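Akness flat, kitchen things — gallery

Wednesday, September 26, 2018

Quick page before I forget. Garba asked what we kept and what went, so this is the kitchen lot, table first. Rest of the rooms when I get a minute. Captions typed on the bus, sorry for spellings.

Cups and small stuff. Mostly cups, if I'm fair. Dzintra brought two boxes down from the loft and we had a sort through on Sunday after lunch. Anything chipped went straight out. Anything brown or coppery I kept, because it goes with the tiles and becuase I like it. The tall one is staying whatever Severin says. 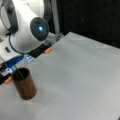

Plates next. Sold the big dinner set to Babar for 55, he collects them, or his mum does. He took the gravy boat as well and I'm still a bit sore about that. Side plates are still up for grabs — message me, don't ring, I never hear it.

Pans all went to Bastian. He has the bigger hob. One lid missing, might be at Mum's, might be in the garage, will look.

Glasses not done yet. They're wrapped in newspaper under the stairs and I haven't had the heart to open them. Dzintra says the short ones are worth keeping, the stemmed ones less so.

Tea towels: five good ones kept, the rest are rags now. The one with the lighthouse is mine, before anybody asks.

Shelf over the sink comes down next week. Severin has the long screwdriver, need it back please. After that the wall wants filling and a coat of something pale, same as the hall if there's enough left in the tin.

Still looking for: the bread knife, the blue jug, instructions for the oven timer. If you borrowed any of these no hard feelings, just drop them round. Key's with Garba till Friday.

More when the hall cupboard's emptied. Probaly January at this rate.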